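Thread on gain staging for the new worship set, for the front-of-house people who keep asking why the second record sounds quieter than the first. It's long. Mute me if you don't mix.

1/ Background. Proltska tracked the first album in a hall with 89 choristers and a pipe organ that was never quite at concert pitch. The second was tracked in a converted dairy with a rhythm section and four voices. Both went to the same mastering house. The masters are within half a dB of each other, integrated.

2/ People hear the first one as louder anyway. Dense choral material has a low crest factor. The dairy record has a real kick drum in it and the voices sit well under the peaks. Match the meters and the ear still picks the choir.

3/ So when the walk-in playlist runs one into the other, do not ride the fader between tracks. Set the playback channel once, off the dairy record, and leave it.

4/ Touring rig. Vocals are on the Liteo wireless packs, six channels, plus a spare nobody is allowed to use for announcements. Pack gain is set at the loudest chorus in the set, which is the final one, and never at the mic check. Singers check at half of what they deliver.

5/ If you set pack gain on the check and then pull the preamp down during the first song, the noise floor is fine but the packs are clipping upstream and you will hear it as a hard edge at 3k. No amount of EQ takes it out. I have watched people try for an entire set.

6/ High-pass. I run 100 Hz on every vocal, including the baritone. He has asked me to take it off. In a 2,000-seat room with subs flown over centre, everything under 100 on a vocal channel is stage wash and footfall.

7/ Exception: the spoken section before the closing hymn. One voice, no band, pad only. I have a snippet that drops the filter to 80 and takes the compressor ratio from 4:1 to 2:1. It recalls on the cue and un-recalls on the count-in. If your console can't do this, leave the filter where it is.
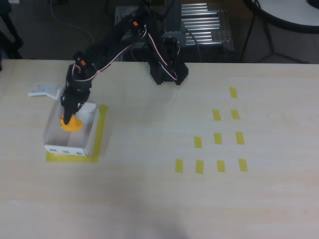 8/ Pads and tracks. Playback comes off the Cirik unit as eight channels: click, cues, pad L/R, strings L/R, percussion, choir. The choir stem is mono. It was bounced mono by mistake in November and by the time anyone noticed, the arrangements had been balanced around it, so it stays mono.

9/ A mono choir stem panned centre fights the lead vocal for the same space. My fix is a 2.5 dB dip at 1.8k on the stem, wide, and a short stereo room on a send. No widener. Wideners fold down badly and half the venues on this run feed a mono foyer and a mono broadcast bus.

10/ Click bleed. The acoustic guitarist wears one ear out. The click gets into his vocal mic during the quiet intro and then into the broadcast mix, where you can hear it plainly on headphones. I asked for both ears in. We compromised on a softer click sample with no energy above 5k.

11/ Drums. There is a screen because the hall operators require one. It does very little at low frequencies and reflects the cymbals straight back into the overheads. I moved the overheads 20 cm lower and put absorption on the rear panel. Hi-hat in the snare mic dropped enough that the gate now works with the threshold in a sensible place.

12/ Reverb. Two units only. A plate at 1.6 s for leads, a hall at 2.8 s for choir and strings. In live rooms I take the hall down to 2.1. Several of the older churches on the route have a decay time longer than that with the doors shut, and in those the hall send stays at minus infinity until the audience is seated, then I decide.

13/ Congregational singing. This is the part most visiting engineers get wrong. If the room is singing, the PA comes down 3 dB over the second verse, band first, leads last. Keep the piano up, as it carries the pitch. The room will go flat by the bridge if all they can hear is themselves.

14/ Mangubat asked whether the show file will be available. Yes, for the two console families we carry. The input list is the first page and the snippets are numbered in running order. Patch it to your own stage boxes before you ask me why channel 17 is silent.

15/ Remaining item is the organ feed for the cathedral dates. Two small condensers, spaced, well back in the nave, delayed to the pipes. I haven't measured the delay yet. Will add it to the thread after load-in.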